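Sugden Flexible Connector Tube, Gray

A gray flexible tube for joining two fixed points that don't line up exactly. It is sold by the piece through Climance and ships from stock. Use it in place of a rigid connector where there is a small offset between the two ends.

The tube is made up of several segments. Support both ends when you lift it into place, and keep it level until the first end is seated. Don't pull on the middle to gain length. 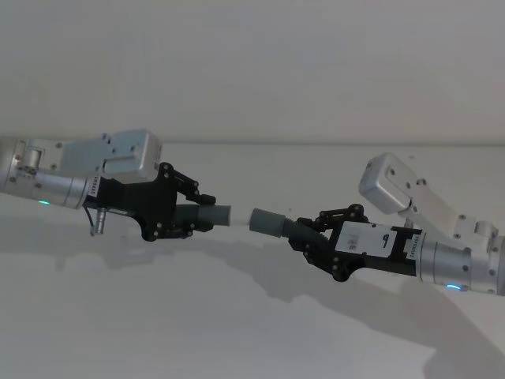 ## Ordering

| | |
|---|---|
| Item no. | 1,141 |
| Color | Gray |
| Weight | 134 g |
| Pack sizes | Single, or box of 10 |
| Maximum temperature | Up to 80 °C |

Fits the Romier and Fakis wall ports. Clamps are not included and are listed separately under Fittings. Boxes of 10 can't be split or mixed with other colors.

## Storage

Store flat, out of direct sun, with nothing stacked on top. Tubes that have been kept bent for a long time should be laid out straight overnight before fitting.

## Returns

Unused tubes can be sent back in their original bag. We can't take back a tube once it has been clamped. For questions on fit, write to Kasun Ranasinghe at the parts desk and include the port model.

Page updated 2 Jun 2023. Prices are held until January.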